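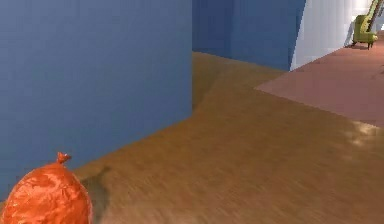
Frequently Asked Questions: Mobile Robots on the Housekeeping Floors

Gremutberg Residences is introducing mobile robots for part of the housekeeping work in its serviced apartments. This page answers the questions employees have raised most often. Routes and tasks are tried out in simulated rooms before they are used on a residential floor, and the rooms contain what a housekeeper would expect to find: a tied orange bag on the floor beside a blue wall, a patch of bright light on the wood, a pink rug with a green armchair at the far end. Employees who wish to comment on how these rooms are set up may do so through the process described near the end of this page.

Which jobs are affected?

The program covers floor care in corridors and living areas, and the transport of tied bags from apartments to the service elevator. Bed making, bathrooms, kitchens, laundry sorting and guest requests are not included. Gremutberg operates 845 apartments. The first phase applies only to the Zonier building. No date has been set for other buildings.

Will positions be eliminated?

No housekeeping position will be eliminated as a result of the first phase. Hours released from floor care will be reassigned to deep cleaning and to inspections between stays, both of which are now partly handled by outside contractors. Any later phase that would change the number of positions will be announced in writing at least 30 days in advance.

Will my pay or schedule change?

Base pay and shift differentials remain the same. Start times on the Zonier morning shift may move by up to half an hour so that corridors can be cleaned before guests leave their rooms. Supervisors will post revised schedules in the usual place. Employees with child care or transportation conflicts should speak to their supervisor before the new schedule takes effect.

Who supplies the equipment?

The robots and the scheduling software are supplied by Medadier. Installation and repairs are handled by Ruiz-Ortega under a separate service agreement. Gremutberg employees are not expected to open, repair or lift a robot.

What training is required?

All housekeeping staff in the Zonier building attend a session lasting 3 hours, held during paid time. The session covers starting and stopping a robot, reading its status lights, reporting a fault and working safely nearby. Floor leads attend a second session on route changes. Printed materials are available in English and Spanish. Employees hired after March have already received the first session as part of orientation and do not need to repeat it.

Why are simulated rooms used?

Simulation allows the project team to repeat the same route many times and to change the furniture, the floor covering or the light without closing an apartment. It does not replace testing in the building. Each route is also run in an unoccupied apartment with a floor lead present, and the floor lead may refuse approval.

What should I do if a robot stops or behaves unexpectedly?

Press the red stop button and leave the robot where it is unless it is blocking an exit. If an exit is blocked, call the front desk immediately. Otherwise, report the fault on the housekeeping tablet and continue with your assigned rooms. You will not be held responsible for work the robot did not complete, and your room quota will be adjusted if you are asked to complete it yourself.

Am I responsible for a bag the robot leaves behind?

Only if your supervisor assigns it to you. Bags that are torn, open or leaking must be handled by hand with gloves under the existing waste procedure.

Do the robots record employees?

The robots use cameras to find their way. Images are kept for 7 days for fault review and are then deleted. They are not used to measure individual performance, and supervisors do not have access to them. Audio is not recorded.

Can a guest decline robot service?

Yes. The front desk will mark the apartment in the system and the work will be assigned to a housekeeper. Time for these apartments is included in the daily room quota.

How can I raise a concern or suggest a change?

Use the comment form on the housekeeping tablet or speak to your floor lead. Comments about routes, room layouts and workload go to the project office, which replies in writing. Safety concerns should be reported to a supervisor at once and should not wait for the form.

Page last updated: Wed 7 August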